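An open day at Dornine

Jan 30, 2020

I drove over to Gesau last week for the open day at Dornine. They make control software for robot arms, mostly for small packing lines, and twice a year they let people in to look at what they've got running. I signed up in September and then forgot until the reminder showed up in my inbox.

The building is on the far side of the freight yard and the sign is small. I went past it twice. Parking was in a gravel lot shared with a tile warehouse. Inside they gave me a sticker with my name on it and a pair of safety glasses, and pointed me to a room with folding chairs where there was a short talk first.

The talk was fine. It covered the history of the company, which started out fixing conveyor belts, and then a few slides on where they want to go. The main product is called Tivcombe. It's the part that decides how the arm should pick something up, and it runs on a regular computer bolted under the table. I had read a little about it before, and I wanted to know how it handles things that aren't boxes. Every demo video I've ever watched uses boxes.

After that we went through to the floor in small groups. The first station was boxes, of course. An arm took cartons off a belt and stacked them on a pallet. It was quick and pretty quiet, and the stacks were straight. The man running it said the line had done 300 cartons before lunch with no stops. I watched for a while and then moved on, as there isn't a lot to look at once you've seen it stack a row.

The second station was the one I came for. They had a bin of mixed office supplies – tape, markers, small plastic jars, glue – and the arm had to take out one item at a time and put it in a tray. This was slower. It would stop over the bin for a couple of seconds before each pick, and sometimes it went down, closed on nothing, and came back up to try again. When something round rolled away from it, it waited for the thing to stop moving. I liked that part. It's what I would do.

I asked what the success rate was on the bin. The answer was nearly 70 percent on the first try, and better if you allow a second one. They said this without any fuss, and I thought it was a good sign. At another place I visited, in the same line of work, the person showing me around would only talk about what the next version was going to do.

The things it had the most trouble with were the clear ones. A depth camera looks for a surface and a see-through jar doesn't give it much of one, so the arm would come in a little too high or a little too far to the side. Shiny lids were bad too. They had a lamp over the bin that could be dimmed, and they turned it up and down to show the difference, which was bigger than I expected.

The third station was closed for the day. There was a note on the door about a part from Yazdani that hadn't arrived. I was sorry to miss it, as the program said it would be two arms working together on one item, and two arms is where I think this gets interesting. Holding a thing still with one hand while doing something to it with the other is most of what people do at a desk or a bench. One arm has to get by with a clamp or a fixture, and then you need a different fixture for every product.

One of the engineers talked with me about that for a while by the coffee table. She said the hard part is pressure. Moving two arms to the right spot is easy enough by now. Having one of them hold firmly while the other pushes, and having both ease off at the right time, is much harder to write down as a set of rules. So a lot of the work starts with watching how people handle small everyday objects, at normal desks with normal clutter around, and trying to learn from that.
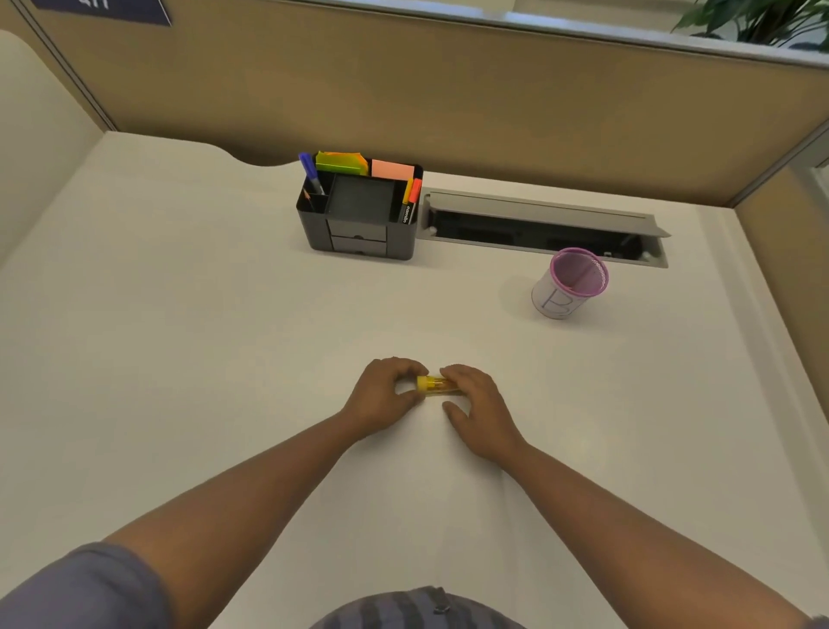 I asked her how many examples like that you need for one kind of object. She said 100 will get you something that works in good light on the same table, and after that it depends on how much you change. A different table can set you back. A different shape of cap can, too. I had thought the number would be higher to start with and the rest would be easier, so that was useful to hear.

There was a sandwich lunch and then a question session, but most of the questions were about price and I left partway through. If you run a packing line and your products come in cartons, I'd say go and see it. If your products are small and odd-shaped I would still go, but bring a few of them in a bag and ask to have them put in the bin. A man in my group did this with some bath plugs and they were happy to try. The arm got most of them.

The next open day should be in September. I've put my name down again, mainly for the room with the two arms, and this time I've written the turn for the parking lot on the back of the program.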